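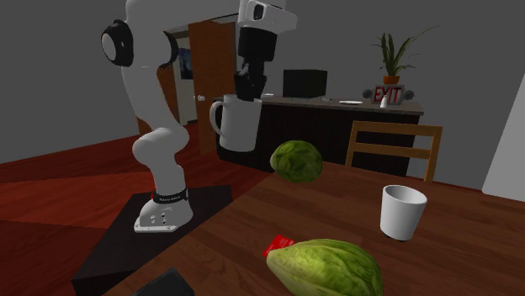

Issue 14, page 62

Speaker notes: a table-clearing arm, tried out in simulation first
Flurnham shared workshop, evening talks, September

Start with the slides already up. Lights can stay on.

Say what the project is. Vundale is a table-clearing program being put together in the back half of the workshop. The real arm is on the bench and has no gripper yet. Everything tonight is rendered on a computer.

The simulated arm is a better one than ours. We used it to get the picking code working while the printed joints were being redone. Mention that ours is slower and has less reach.

The mug is the object to talk about. Lifting it by the body is one job and lifting it by the handle is another, and the code treats them separately. The lettuce is there for shape. It has no flat sides, so the program has to choose where to close the fingers.

Numbers, if anyone asks: 70 runs on the mug, 62 of them counted as good. A run is good if the mug is held for 4 seconds. Say that the friction setting was a guess.

Move on to placement. Where the base goes matters more than we expected – with the pedestal too far back, the wrist has to stretch to get to the far side of the table. 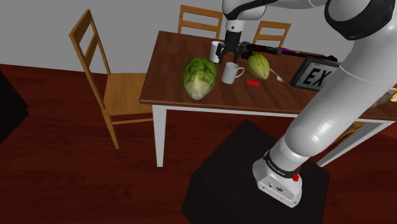
So the base height went into the settings file early on, and it can be changed without touching the rest. Same for the table height. The chairs count as obstacles, and the planner has to be told about each one or it will swing straight through the backrest.

Next is the Ngcobo board, which will drive the motors on the real arm. Pass it round. Please ask people not to bend the ribbon cable.

Parts still to come: two bearings from Grurham and a longer power lead.

Questions, then tea. The bench has to be clear by half past nine.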